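# Chapter 8: Teaching by Demonstration, and What It Leaves Out

Every few years somebody announces that programming robots is finished. You'll just show the machine what to do, the story goes, the way you'd show a new kid on the shop floor. This chapter takes that claim seriously enough to test it.

There are two common ways of showing. In **hand guiding**, you grab the arm and push it through the motion while it records its own joint positions. In **teleoperation**, you stand back and drive it with a joystick, a headset or a smaller copy of the arm. Both give you a recording, and both are much easier than writing code for every joint. We have no quarrel with that part.

Our quarrel starts with the word "show". A person being shown a task picks up the reasons along with the movements. A recording has only the movements, plus whatever the sensors happened to log. If the operator paused to scratch an ear, the pause is in there too, and the learning program has no idea it can be thrown away.
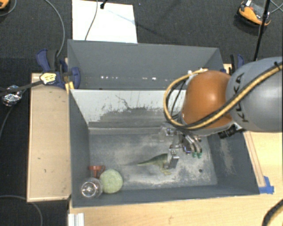 Grasping from a bin is where most courses begin, and it's a good place to lose your optimism early. The job sounds trivial: reach in, close the fingers, lift. Now think about what the operator has to decide on each try. A toy dinosaur with a long tapering tail can be approached in many ways, and two sensible operators will pick different ones. When its front is hidden behind a metal finger pad, anyone relying on a single view has to guess at the part they can't see. A plastic funnel offers a wide rim and a narrow stem, and a clear vessel with bright reflections is a known headache for depth cameras. One demonstration per object won't cover any of this. Ask how many will, and you'll get a shrug.

The published numbers deserve the same suspicion. The Skiltero collection, which we use in the exercises, lists 3000 demonstrations. Take out the failed grasps and the duplicates and you are left with 2148. Of those, 248 were recorded by an operator other than the main one. So a program trained on Skiltero has mostly learned one person's habits, and we can't tell from the files whether they were good habits.

El Idrissi's reply to this complaint is that habits are fine so long as they're consistent. We'll look at that argument in Section 8.3. It holds up better than we expected for hand guiding, and rather poorly for teleoperation, where lag makes a careful operator look like a clumsy one.

## Before you start

You will need the Pradent logging software and the lab notes from Chapter 7. Read the safety sheet again, even if you read it in March.

Then try this on paper. Write down every choice you make while lifting a mug off a crowded shelf. Keep the list. In Section 8.1 we'll cross out everything a joint recording wouldn't capture.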